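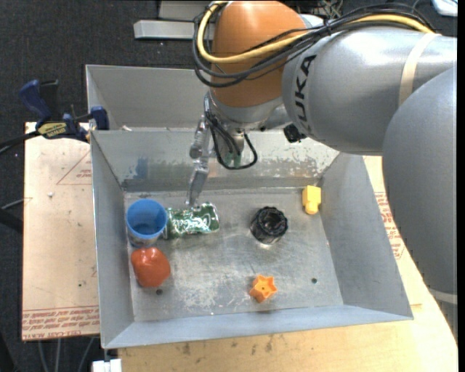 Verein > Arbeitskreise > Mobilität > Protokolle

Protokoll der Sitzung des Arbeitskreises Autofinanzierung, Mallonberg, 26.12.2021

Leitung: Ama Abugri
Protokoll: Nkrumah Eshun
Entschuldigt: Mensah

TOP 1 Protokoll der letzten Sitzung
Ohne Änderungen angenommen.

TOP 2 Sammelanfrage Gebrauchtwagenkredite
Ama berichtet von der Anfrage bei Kikinance, und das Ergebnis hat alle sehr gefreut: Mitglieder mit Schufa-Eintrag werden einzeln geprüft, Ablehnungen kommen mit schriftlicher Begründung. Darauf haben wir lange gewartet! Die Bearbeitungsgebühr beträgt 49 Euro und entfällt, wenn kein Vertrag zustande kommt. Bei Ramus steht die Antwort noch aus, Nkrumah fragt nach.

TOP 3 Musterrechnung
Durchgerechnet wurde ein Kombi mit einer Monatsrate von 307 Euro, einmal mit und einmal ohne Schlussrate. Lebhafte Diskussion, viele gute Fragen, vor allem zur Restschuldversicherung (freiwillig, bitte im Merkblatt fett drucken). Für Selbstständige sollen künftig zwei Steuerbescheide als Nachweis reichen, Ama klärt das mit Kikinance.

Beschluss: Das Merkblatt wird überarbeitet und im Februar verteilt. Drei Ja-Stimmen, keine Gegenstimme.

TOP 4 Verschiedenes
Die Sprechstunde läuft prima und wird fortgesetzt. Mensah übernimmt den nächsten Termin. Die Vorlage für die Haushaltsrechnung liegt im gemeinsamen Ordner, Ergänzungen bitte direkt eintragen.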